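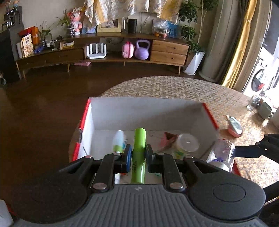 Okay, so you've printed the Flokmont gripper parts, the bolts are on your desk, and you want the thing picking stuff up by tonight. Doable! Mine took more than 30 hours of printing, but the assembly went fast once I stopped fighting the finger pads.

What you need
- the Flokmont linkage kit (I used the Daklow print files, version 9)
- M4 pivot bolts and lock nuts
- finger pads
- a hex key and a bit of thread locker

Step 1: Hang the arms
Lay both pairs of arms flat and bolt them to the base plate. Tighten each bolt until the arm stops wobbling, then back off a quarter turn. If one side feels stiffer, sand the hole a little and try again (I did this 212 times, or so it felt).

Step 2: Stick on the pads
Wipe the fingers with alcohol first and let them dry. Press each pad down from the base toward the tip and leave it alone for 30 minutes.

Step 3: Try it on real things
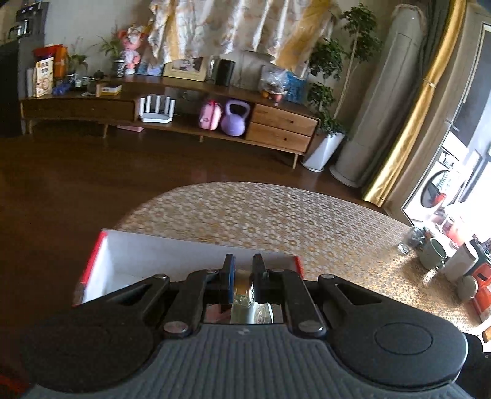 Grip tests are the fun part, and you don't need anything fancy for them. Start with soft packaging, then go to stiff stuff. I'd save glass for last - a little bottle with a silver cap, held between the blue pad faces, is a good one because you see right away if the fingers don't meet evenly. Keep an open box close underneath and squeeze slowly.

If the object twists, loosen the two inner pivots, line up the fingers and tighten again. The Pintér forum has a long thread on this, and the Daker spring mod in there is worth a look too.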